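Posted 6 Apr 2023 in Clubs & Class Projects

**Road-following rover drifts in tree shade, fine in the parking lot**

*rootbeer_relay*

Hi all! I'm in a student robotics club in Druvville and we have a wheeled rover (we call it Pumphrey) that has to follow a park road on its own for our spring project. There's no paint on the road, so we trained a small model to tell "road" from "not road" and steer for the middle of the road part. We hand-labeled 254 pictures, shrank everything to 96 pixels wide, and in the school parking lot it was great. Really great! Then we took it out under the trees and it started wandering toward the left side like it had somewhere to be.

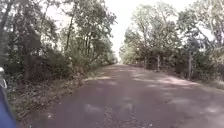 My hunch is the shadows. When the light comes through the branches the model's mask gets holes in it, and then the "middle" it works out jumps all over the place. We tried turning up the contrast, which made it worse, and blurring the input, which helped a little but made the steering lazy. The demo is at the end of April. Do we need way more pictures or is there some trick we're missing?

*gravelbyte*

Had this exact thing with our class rover, Brimen. Before you label anything new, look at what's in your 254 pictures. If most of them are from the parking lot, the model has hardly met a tree.

What worked for us, in order:

- Go back to the real road and record at different times of day. Even 24 well-picked shady pictures did more for us than a big pile of easy ones.
- Paint fake shadows onto your training pictures – random dark blobs across the road, labels left alone. Took me one evening to write.
- Average the steering over the last 4 masks so a single bad one can't yank the wheel.

Also check the left side of your view. If part of the rover's body shows up there, black out that corner the same way in training and when you drive. Ours was getting counted as road on and off and it pulled us left too. And keep somebody walking next to it with the stop button, please.

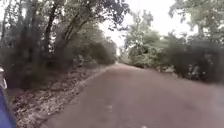
*Leaves on the left, green shrubs on the right, and no lane lines to help.*

Stretches like that are where I'd put your labeling time. Leaf litter can come out close to the road color once you shrink the picture, so be fussy about where you draw that edge. I'd try going bigger than 96 wide too, if your board can keep up.

*noodle_servo*

just use lidar lol

*pivach_club_mentor*

Our Pivach group isn't allowed lidar and I'm guessing a lot of school clubs can't pay for it either, so I'd stick with the camera. I agree with most of what gravelbyte wrote. One thing I'd add is to lock your exposure, or at least log it. Auto exposure going from shade to bright sky and back gave us masks that changed from one second to the next, and we spent two weeks blaming the model for it. Try that first – it's a five-minute change and you'll know by the end of one drive.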